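Plaid Goes Back on the Wall

Pastel checks are selling again, and the people who hang them have opinions about corners

By Arvid Kvam
20/04/2021

The pattern book at Myung is too heavy to lift with one hand, and the plaids used to be at the very back, after the wood grains. Last summer they were moved to the front. Kyung-hwa Wi, who runs the shop with her sister-in-law, got tired of turning to the back for every second customer.

Myung is on the main street in Bedenach, between a bank and a place that fixes sewing machines. It carries paint, paste, brushes and wallpaper, mostly wallpaper. The shop sold 1,134 rolls of plaid last year. Florals still did better, at 1,885, but in the spring the two were nearly even, and Wi had to reorder one pastel check in August when the mill was already behind.

The customers, she says, are split between people who remember it from a grandmother's sewing room and people in their twenties who have never hung paper in their lives. The second group buys less and asks more questions. They want to do a closet, or the inside of a bookcase, or the wall behind a desk. Few of them want a whole room, and Wi doesn't try to talk them into one.

"A big room of plaid is a lot of plaid," she says.

The colors have changed. Older checks in the book run to navy, hunter green and brown, the sort of thing that went with a duck print. The new ones are candy colors on a white ground. One maker, Clurnomer, has put out a line with pink and lilac in the same check, and it gets pulled from the rack so often that the sample has gone soft at the edges. It costs $138 for a double roll, and that has not slowed it down much.

Hanging it is another matter. Bit-na Ko has papered houses around Bedenach for most of her working life and charges extra for plaid. A floral will forgive a strip that leans a little. A check won't, as the lines run both ways and the eye follows them straight to the mistake.

Her first question is about the ceiling. Few ceilings in old houses are level, and a horizontal band hung close to one will show exactly how far off it is. She shifts the pattern up or down until white ground falls at the top edge. If the ceiling is very bad she hangs to a level line lower on the wall, where people look, and lets the top do what it wants.

Corners come next. Ko never wraps a full strip around an inside corner. She measures from the last edge to the corner at three heights, adds a sliver to the widest number, cuts the strip lengthwise and turns only the sliver. The rest of the strip starts the new wall against a fresh plumb line. With plaid you lose a bit of one vertical band this way. She tries to lose it from a pale one. Yellow is the best, in her experience, and pink is the worst.

Diagonal hatching makes the job slower. Many of the pastel checks have fine slanted lines over the bands, to look like woven cloth, and those have to meet at the seams as well. Ko matches the bands first and checks the hatching from close up with a work light. Paste matters here too. She likes Grullamix for the slide it gives, enough time to nudge a strip over and back before it grabs. Others find it too slow and say so.

Jin-sol Chae, a decorator with an office upstairs from the shop, thinks small three-sided spaces are where plaid does best. A breakfast nook is one. So is a desk alcove, or a worktable with a low wall on each side. The pattern goes up one side, across the back and down the other, and all three walls carry the same check. Stopping at the back wall, she says, makes it look as if the roll ran out.

She keeps the table plain. A pale white or gray top with a little marbling is her usual pick, quiet enough to set against pink and teal and orange. Wood can work if it is very light. She has been burned by a cherry table that turned the whole alcove brown in the evening.

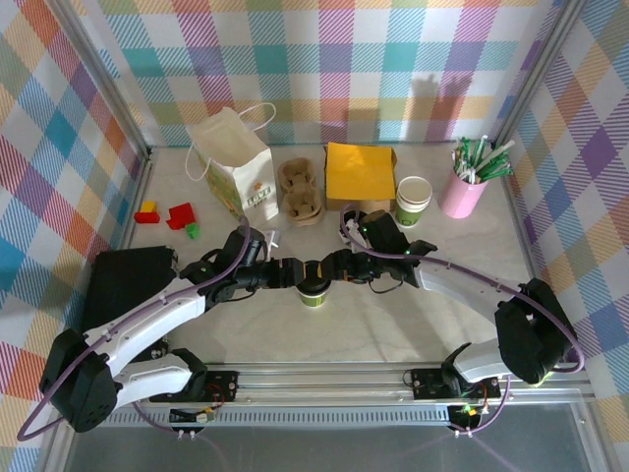 Light is the last thing she settles, and she would like it to be the first. A lamp off to one side throws shadows across the check, and on a pale ground they read as gray patches that people take for stains. Two lamps, one on each side, soften them. Overhead light is fine for work and unkind to seams.

Not everyone is persuaded. Nam-gil Min, a retired schoolteacher two streets over, had his kitchen nook done in a pastel check in the fall at his daughter's suggestion. He gave it a month before he'd ask for the old beige back. The month passed and the paper is still up, though he has moved his chair so that he faces the window. His daughter sits on the other side and looks at the wall.

Ko did that job. It took her two days, most of the second spent on a corner behind the radiator pipe, where the wall leans out at the bottom. She cut the strip three times. Min made her coffee and did not comment on the color until she was packing up, when he asked whether there was any left over. There was most of a roll. He used it to line the silverware drawer.

Wi has the next shipment due soon and a list of names taped beside the register. She is setting aside matching run numbers for each order, which she recommends to anyone buying elsewhere. Check the number on every roll before opening one. Pink is the color that drifts between runs, and the shop won't take back a roll once it has been cut.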